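How to record demonstrations with flexible film

These steps are from our work at Dromum on teaching a policy to handle thin printed film. You need two hand-held grippers and a shallow tray.

1. Calibrate both grippers before the first take.
2. Pinch the film at its lower edge and lift it slowly. A fast lift makes it swing, and the policy learns the swing too.
3. Keep the second gripper in view while it comes closer.
4. Stop each take after 30 seconds.

We trained with 200 takes and kept 11 for testing. If your film is stiffer than ours - try fewer takes first.

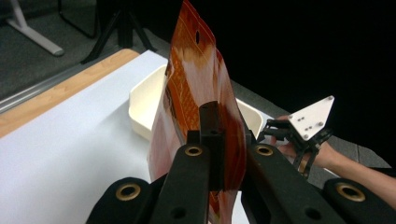
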